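Open day at the Rircombe handling laboratory
Posted 25 October 2019

I attended the spring open day at the Rircombe laboratory at the invitation of Dr Rekha Malhotra, whose group studies the handling of soft and flexible goods. As regular readers will be aware, my own interest lies in packaging lines, and I had asked in September whether visitors would be permitted to observe the collection of demonstrations. They were.

The program began with a short address by Mabli Wogan, who outlined the purpose of the Bukala project. Its aim is to assemble 1000 recorded demonstrations of tasks involving bags, cords, covers and labels. The tally stood at 698 on the morning of our visit. Each demonstration is performed by a person holding the gripper directly, and the recordings are subsequently used to train the arm in the adjoining bay.

We were then divided into groups of 3 and taken to the benches. Noboru Chiba supervised ours. He asked that conversation be kept to a minimum during recording, a request that was generally observed, and he explained that clear plastic remains the most troublesome material in the set. The surface behind it is often easier to detect than the plastic itself.

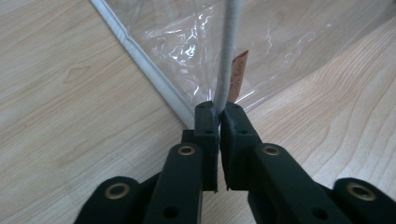 The hand-held gripper closed on a grey cord, with clear plastic sheeting and a paper tag alongside.

Visitors were invited to attempt a demonstration of their own. I found the tool heavier than I had anticipated, and my first attempt to take hold of a cord was unsuccessful. Branwen Wynne, who has completed more than 400 demonstrations, advised me to approach slowly and to close the fingers only after the hand had come to rest. My second attempt was accepted.

After morning tea, Dela Agyeman of Zalov spoke on the prospects for using such methods in dispatch centres. The questions that followed dealt chiefly with cycle times and the cost of replacement fingers. I should have liked more on the matter of torn packaging, which was raised but not pursued.

I wish to record my thanks to Dr Malhotra and her colleagues for their hospitality. My notes on the arm trials will be published separately.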